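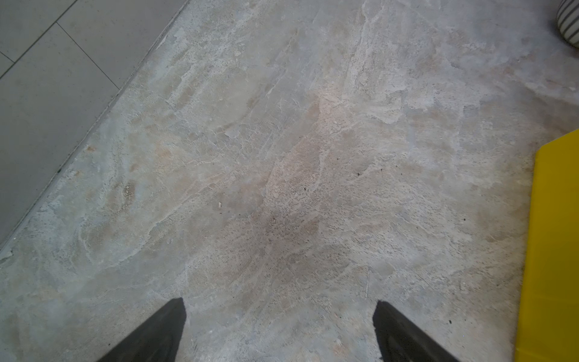 Marbled floor in pale grey and beige.

FOR IMMEDIATE RELEASE
Wevside, April 27, 2022

New book asks why grown-up brothers and sisters only ring when somebody has died

Lidis Books is pleased to announce the publication of Is It Bad News?, a book about adult siblings by Doaa Abdel Rahman, who has three of them and is on speaking terms with all of them at the time of going to press.

The title is what her elder brother said in January, when she rang him on an ordinary afternoon for no reason. She told him it wasn't bad news. He asked if she was sure. They then talked about his boiler for 60 minutes, the longest conversation they had managed since he left home, and she started making notes before she had put the phone down.

There are shelves of books on how to be a parent, how to survive one, how to marry, how to unmarry and how to get a toddler into a coat. Siblings tend to be dealt with up to the age of twelve, mostly under the heading of biting. After that they are assumed to have sorted themselves out. Abdel Rahman, a former family mediator, spent years in rooms with people who had not. They were people in their fifties, with mortgages and reading glasses, who could still say which of them had been given the front seat.

For the book she invited readers of her newsletter, The Back Seat, to write in about a brother or sister. She received 521 letters. Many came from two members of the same family, writing separately, each asking her not to tell the other. She hasn't.

The eight chapters cover, among other things, the sibling group chat and the second group chat without Martin in it; who gets asked to host, and who gets asked to bring crisps; how to lend a brother money and go on eating Sunday lunch with him; the sister who does everything and mentions it; and the dividing up of a parent's belongings, in which a gravy boat that none of the parties has ever liked becomes worth more than the house.

Abdel Rahman does not promise closeness. Her aims are modest. She would like readers to ring a sibling once a month, ask one question, and wait for the answer before describing their own week. A chapter on apology runs to four pages, the shortest in the book, on the grounds that most of the people who need it will be reading it standing up in a shop.

"I was told there was no market for this because people don't think about their siblings," said Doaa Abdel Rahman. "I think about mine all the time. I think about the time they left me at the swimming baths. I also think that if my car broke down at two in the morning they'd come out for me, and they'd be unbearable the whole way home."

Everett Esposito, who edited the book for Lidis, said: "I sent an early draft to my sister to see what she made of it. She returned it with corrections to my childhood. We have since met for lunch, which she chose, and which I paid for. I'd call that a strong endorsement."

The book is illustrated with line drawings by Rasov, who works under one name and is the youngest of five. The drawings were supplied late. Rasov says this was somebody else's fault.

To mark publication, the author will give a talk at the Eren Rooms, Wevside, with time afterwards for questions. There are 60 seats. Siblings attending together will be offered places side by side or at opposite ends of a row, and are asked to say which when booking. Tea will be served. Whoever finishes the biscuits will be expected to own up.

Is It Bad News? by Doaa Abdel Rahman is published in paperback by Lidis Books and can be ordered from any bookshop. Review copies, extracts and interviews are available from the Lidis press desk. The author's brothers and sister are not available for comment, although all three have offered.

ENDS

Comments (4)

Middle of four
Ordered one for myself and one for my brother, then cancelled his. He can borrow mine and not give it back like everything else.

J. from Wevside
Do you have to bring a sibling to the talk or can you come on your own? Mine's in Canada and I'd like it kept that way.

Patricia
We had the gravy boat thing, only with a carriage clock. Six years. It doesn't even go.

Martin
What second group chat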